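首页 > 生活 > 手艺人 > 访谈

搜索文章、作者
热门搜索 清空

修伞的人：希梅娜·卡塞雷斯（Ximena Cáceres）访谈

27/06/2024

分享 40 评论 6

希梅娜·卡塞雷斯的铺子在斯基纳顿（Skirnadton）老街的半坡上，门脸很窄，招牌上只写了一个“伞”字。她修伞，也卖一点自己做的长柄伞，但卖伞的收入一直不如修伞。

“来买伞的人要挑颜色，挑半天，最后说再看看。”她说，“来修伞的人不挑，他就要他那一把。”

她入行是跟着师父埃利巴里基·穆里乌里（Elibariki Muriithi）。穆里乌里早年在加尔塔诺（Galtano）一家伞厂做装配，厂子关掉以后搬到斯基纳顿，租下现在这间铺子。卡塞雷斯那时在隔壁裁缝店锁边，午休时过来看他换伞骨，看了一个冬天。第二年开春，裁缝店减人，她就搬了张凳子过来。

“他没说收我，也没说不收。头两个月我只干一件事，拆。客人不要的旧伞，拆成一堆骨子、一堆布、一堆弹簧，分开放好。”

我问她拆了多少把。她从柜子底下翻出一个练习本，封皮已经掉了，里面一行一行记着日期和伞的种类，最后一行的编号是293。

“不是我要记，是他让我记。他说你写下来，才知道哪种骨子总是断在同一个地方。”

断得最多的地方，她说，是撑骨和主骨相接的那个关节。折叠伞尤其如此，风一顶，铆钉先松，接着那一小片铁皮就裂开。很多人以为伞坏了是布的问题，布其实很少坏，脱线倒是常见，缝两针就行。她手头最多的零件就是铆钉，按粗细装在几只铁盒里，盒盖上贴着穆里乌里当年写的标签，字已经看不大清，她也没有换。
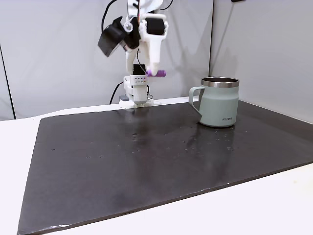

伞面的缝法，师徒两个人不一样。穆里乌里用单线，针脚长，缝得快；卡塞雷斯做过裁缝，习惯回针，针脚密。两人为这个争过几回。师父认为针眼多了容易渗水，她认为针脚长了受力不匀，角上会先开。后来的办法是角上用她的缝法，边上用他的，一直沿用到现在。颜色上她比师父讲究，缝线一定要配伞面，实在配不上，就干脆用一种跳得出来的。她喜欢整体素净、只在末梢有一点颜色的东西，她说伞也可以这样做，白伞面，伞珠用紫的。这样的伞她做过两把，一把卖了，一把自己留着。

雨季是不是最忙？她摇头。

“下雨的时候大家在用伞，坏了也凑合着撑。要等雨停了，晾干了，收起来的时候才想到要修。”

所以斯基纳顿的修伞旺季比雨季晚一截。最清闲的是十二月，天冷，雨少，她拿那段时间整理零件，给自己的长柄伞削手柄。木料从一个叫布鲁拉尔（Brullar）的木材行买，都是人家做家具剩下的短料，长度刚好够。弯柄要先蒸再压，她的蒸锅就是家里淘汰下来的那口，压模是穆里乌里留下的，只有一个弧度，所以铺子里所有的弯柄伞弯得都一样。

有客人问过能不能弯得大一点，好挂在手臂上。她说不能，没有那个模子。客人说那就照现在的做吧。

价钱方面，换一根伞骨和换一颗铆钉收费不同，她写在墙上一张硬纸板上，几年没有改过。碰到太旧、型号早就停产的伞，要从拆下来的旧骨子里找长短相近的，再磨一磨。这种活最费时间，大约要花掉大半个下午，收的还是墙上那个价。

“按时间算的话，就没有人修了。他买把新的比较便宜，我也知道。”

那为什么还有人来？

她想了一会儿，讲起一个每年都来的老客人。那把黑伞的布换过，柄换过，主骨也换了不止一根，严格讲，原来的东西只剩伞帽。客人一直叫它“我父亲那把伞”。去年他又拿来，说收伞时有点卡。她检查了，是伞杆里进了沙子，擦干净，上了点油，没有收钱。

穆里乌里现在不常来铺子。他的眼睛做过手术，穿针不方便，但手上的力气还在，绷伞面仍然比徒弟绷得平。采访那天他下午过来坐了一会儿，我问他怎么看徒弟的手艺。

“缝得太密。”他说。

卡塞雷斯在旁边锁边，没有抬头。“角上不密不行。”

“角上可以。”他说，“边上你现在也密了，我看得出来。”

她把伞面翻过去给他看背面。穆里乌里凑近了，用拇指沿着线摸了一遍，又还给她，说这一把可以，下一把松一点。

铺子没有固定的收工时间，她一般做完手上这把就关门。没修好的伞倒挂在后墙的铁杆上，每把系一张纸条，写着姓和毛病：“断骨”“脱线”“打不开”。有一张只写了“怪声”。我问是什么声音，她把伞取下来，撑开，收拢，又撑开，在接近顶端的地方有很轻的一下“咔”。

“弹簧。”她说，“小毛病，明天弄。”

分享到 收藏 查看全部6条评论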